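Teaching a machine to take computers apart

The recycling hall at Dresham takes in old desktop computers by the pallet. Most come from offices and schools, and in August the firm that runs the site, Katsaros, received 592 of them. Each one has to be opened and stripped before the metal can be sorted. Until last year all of that was done by people with screwdrivers.

Now one bench is given over to lessons. An operator sits to the side with a pair of hand controls and steers a robot arm through the job, while a computer records every movement and everything the wrist camera sees. One run through a job is called a demonstration. Evangelia Karras, who leads the project, wants 300 good ones for each step before she lets the arm try anything alone.
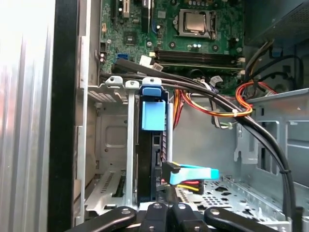 Old computers make hard lessons. No two makers lay out a case in the same way, and even two machines of the same model can differ once somebody has been inside them. The operator has to learn where the gripper will fit before the robot can. Data cables run across the middle of the case, with a loop of orange, red and yellow power wires beside them, and a finger that catches a wire on the way in spoils the run. Blue plastic latches on the drive parts are a help, as an operator can pick them out quickly on a small screen.

Karras began with two operators and now has four. New starters spend their first week on empty cases. They are slow at first — most people push too hard, and the controls give them very little feeling of what the fingers are touching. Of the first 171 demonstrations, 53 were thrown away.
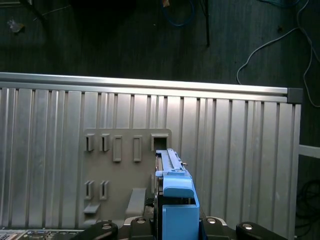
Melina Koutsoukos thinks too many were thrown away. A run in which the operator misses, backs off and tries again is worth keeping, she argues, and a robot that has only been shown perfect work "has no idea what to do when it slips". She would mark the poor runs and leave them in.

The team has moved some way towards that view. Runs with a small mistake that is put right are now kept in a separate set, and Lefteris Economou goes through them each evening. He looks mostly at the pauses. A long pause tends to mean that the operator could not see, so the fix may be a different angle for the wrist and no more practice is needed.
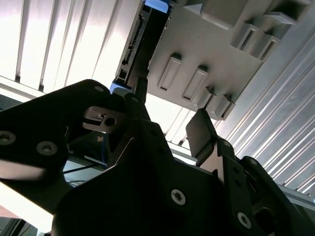
He also trims the start of each recording, where the operator is still settling into the chair. The trimmed files are sent overnight to the Remarley office, where the training is done, and a new version of the control program comes back every second week.

The next step on the list is unplugging cables, and Karras expects it to take until spring.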